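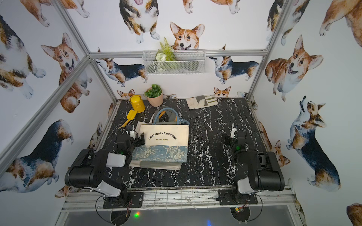

The Cular two-arm cell is our bench-size station for work with soft goods: bags, covers, folded cloth, light pouches. It is made and supported by Prallen, and it can be seen working at our demonstration room in Cundeck. The two arms stand on the front rail, each one on its own black mounting plate, so the table stays free from the left wall to the right wall. A canvas tote with a blue floral panel is a good piece for a first trial, and the left gripper comes to its front corner from the side of the operator. Canvas has a little stiffness, but the handles fall how they want, and this is the part that most customers ask us about.

What you receive

Aluminum frame with three closed walls and open front
Two arms with grippers and mounting plates
Control computer with the Tiêu software, license for 3 users
Table top, black with white veins (plain gray on request)
Wall lining, printed or plain
Cable set and tool kit

The width of the table is 90 cm. The frame comes in parts and two persons can put it together in one morning. Please prepare a strong bench or a flat floor, and one normal wall socket near to it. The computer can stand under the bench or beside it.

The wall lining is held by clips and can be changed without opening the frame. Some customers choose plain white for their daily work. Others prefer a busy pattern, so that they can test their vision program against a difficult background. Both kinds are the same price.

Open day in Cundeck

We open the demonstration room in July. The first showing starts at 10:00 and the second at 14:00. One showing takes 60 minutes, and after it you may stay and speak with us. Quyên Hồ leads the demonstration and answers questions about the arms and grippers. Nhyira Akolgo is there for questions about Tiêu, export of the recorded runs, and service contracts.

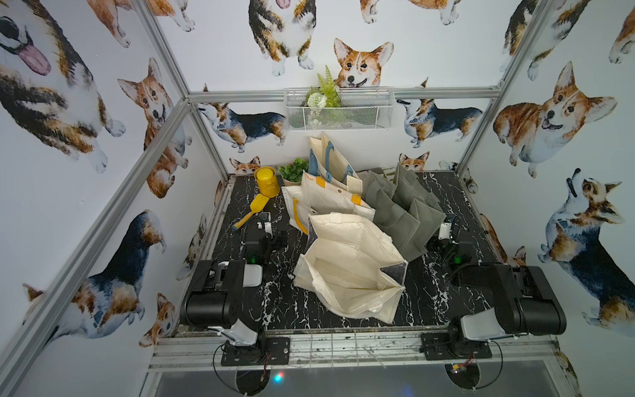
Work with several bags is the second part of the showing. It is more difficult than work with one, for the reason that soft things lean on each other and hide each other's handles. The operator has to decide which piece should be handled first, and which arm has the better way to it. With three cream totes and a gray-green organizer on one table, the right arm has the shorter way to the organizer, and the tall tote at the back asks for a longer reach over the others. We let visitors discuss the order before we tell our own. If you are interested in one special case, for example handles only, write it in your message and Quyên will plan some minutes for it.

You may bring your own samples. They should be clean and dry, and not heavier than 2000 g each. Glass and open liquids we can not accept. Please put your company name on every sample, and take them back with you on the same day.

Visitors stay behind the yellow floor line while the arms have power. Photos are allowed.

Delivery and service

Price on request, please tell us your country and the type of goods you work with. Spare fingers for the grippers are kept in stock. Training for new users is given in Cundeck or at your place, in English or Vietnamese.

To book a showing, use the contact form and write "Cular visit" in the subject line, with the number of persons and the starting time you prefer.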